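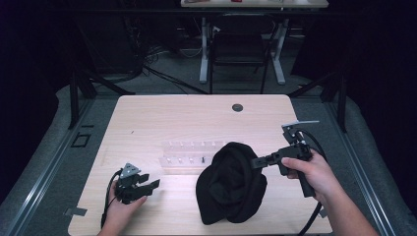

Redix Hand Pair: frequently asked questions

What is in the kit?
Two handheld grippers, two cables, one interface box and a mains lead. The kit does not include a computer, a table or a stand.

Do I need a robot arm to use it?
No. The operator holds one gripper in each hand and does the task directly. The recordings can be replayed later on any arm supported by Vistley 2 or newer.

Are the left and right units the same?
The handle and trigger are the same. The firmware stores a side setting for each unit, which can be changed under Devices > Side. Restart the box afterwards.

How long are the cables?
300 cm each. Longer cables are not supported. Leave enough slack to reach across the body without pulling on the connector.

What can the jaws pick up?
Rigid parts such as pegs and small blocks, and soft goods such as hats, gloves and folded cloth. Objects over 439 g should be lifted with both units. Clear plastic can be gripped normally, but depth readings from it are poor, and we advise turning on the "Low contrast" filter.

Can I wear gloves?
Thin ones. Thick gloves stop the trigger from returning fully and the session will log error 1091.

How do I calibrate?
Close both jaws, hold them still and press Zero. Open them fully and press Span. Repeat after changing the jaw tips.

What files does it write?
One Kairys log per session, with jaw opening, trigger position and time stamps. CSV export is available from the File menu. Logs made with firmware before build 2125 must be converted first.

Can I buy spare jaw tips?
Yes, in pairs, from the Benalstead store. Fitting needs a 2 mm hex key.

How long is the warranty?
Two years for the grippers and the box, one year for cables. Jaw tips are not covered.

Last updated: 2020-11-27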